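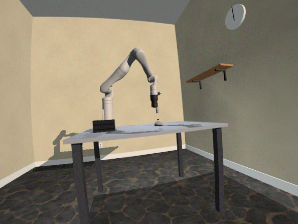 List: Jernow Players and Lore
Subject: Re: Saltmarsh bell puzzle, and is the drowned chapel worth it?
Date: 20 Sep 2025

On the bell puzzle and the chapel, you wrote:

> Hi all, long-time reader, first-time poster. I'm in my first
> run of Jernow and I just got to the saltmarsh with the fishing
> huts. There's a bell on a post out past the last hut and I can
> ring it, but all that happens is the birds take off. The journal
> says "Ona heard it from the other side" and then nothing else
> gets added, no matter how many times I ring it.
>
> Two questions. Am I too early for this, or am I missing an item?
> And is the drowned chapel worth doing before I go up to Lirnier?
> My party is at level 16 and I keep getting flattened by the
> lantern things on the stairs. I'd like to see as much of the
> story as I can without reading a full walkthrough, so please
> keep the spoilers light if possible!

Welcome! You've picked my favorite stretch of the whole game to get stuck in, so please excuse the length of what follows. I'll keep the big reveals out of it, and there's a warning line further down before the one part you may want to skip.

First, the bell. You aren't too early and you don't need an item. The thing the journal is hinting at (badly, in the English version) is the tide. The marsh has two tide states and they switch when you rest at the hut with the blue door, and only at that hut. Resting at the inn back in town moves the clock but leaves the water alone, which threw me for an entire weekend on my first run. Go rest, walk out when the mud flats are showing, and ring it then. Listen with the music turned down if you can! There's an answer, very faint, from the left channel, and you walk toward it. Once you've reached the stakes with the rope tied between them you'll get the next journal line and you can stop worrying.

If you hear the answer but the path is still blocked by reeds, you skipped the talk with the net mender. She's under the boardwalk, not on it, and the ladder is hard to see from the default camera angle. Talk to her until she repeats herself.

Now the chapel. Yes, yes, do it before Lirnier. You can come back to it later and the fights are a lot easier then, but two conversations disappear once you've crossed the pass, and one of them is the best writing in the game as far as I'm concerned. Ona has a whole scene in the bell loft about the house she grew up in, and if you go late she just says it's cold up there and follows you back down. I didn't know that scene existed until my third run, and I sat there with my mouth open.

Level 16 is fine for it. The lanterns on the stairs are what gets people, so here's what works for me:

- They only wake up when the party leader is carrying a light. Put your torch away at the bottom of the stairs and go up in the dark. The steps are straight and there's a handrail to follow.
- If one does wake up, it spends its first turn brightening. Hit it with anything wet. The basic rain charm from the marsh shop costs 8 shells and does more to them than the expensive ice ones.
- Don't bring the dog. I love the dog. The dog barks on the stairs and wakes the lot of them.
- Save at the font on the second landing. It looks like scenery, but you can use it.

The boss at the top is mostly a patience fight. Guard when the water drains out of the room, attack when it comes back in. I've done it with a party of two, so you've got room for mistakes.

Mild spoilers for the chapel from here down, nothing about the ending.

Something I've been wanting to bring up anyway, and your message gave me the excuse. Has anyone else looked closely at the memorial wall behind the altar? Most of the names are too worn to read, but the date over the door is 1875, and the same year is on the cracked plate in the Kļaviņa house up in Lirnier, the one hanging over the stove that you can't pick up. I had always taken the Kļaviņa family for mountain people who never came down to the coast. The old woman tells you as much, and gets quite sharp if you ask twice. But if they had somebody on that wall, or helped pay for it, then her speech about "water that keeps what it's given" lands very differently, and so does the fact that she won't let Ona sit in the chair by the window.

My pet theory is that she knows who rang the bell the first time. I can't prove it. The lore book from the collector's box says only that the marsh flooded "in the grandmother's time," and the game never commits to how old she is. There's also the tune she hums while she's kneading, which to my ear is the answering bell slowed way down and moved to a minor key. I played the two back to back on my phone and I'm pretty well convinced, but I have no musical training whatsoever and would love for somebody who does to tell me if I'm hearing things.

One small correction to the list's own chapel page while I'm here. It says the silver hook is in the font. It was there in the original release, but since the patch it's in the bell loft, behind the coil of rope, and you have to go around the far side to get the prompt. If you're on the old disc version with no updates the page is still right. Could whoever has edit rights add a note for both?

To go back to the original poster: after the chapel, take the hook to the net mender before you leave the marsh. She won't ask for it, and there's no marker, but she has something to say and you get a cloak that will keep you from freezing on the pass. Then go up to Lirnier in the evening if you can manage the timing, because the windows in the village light up one by one as you come over the ridge. The music waits for you, too. I usually put the controller down for that part.

Please post again when you've met the old woman. I'm planning to start a fresh run in October and I'd be really happy to compare notes on what she says about the plate, especially if you go in with the chapel already finished.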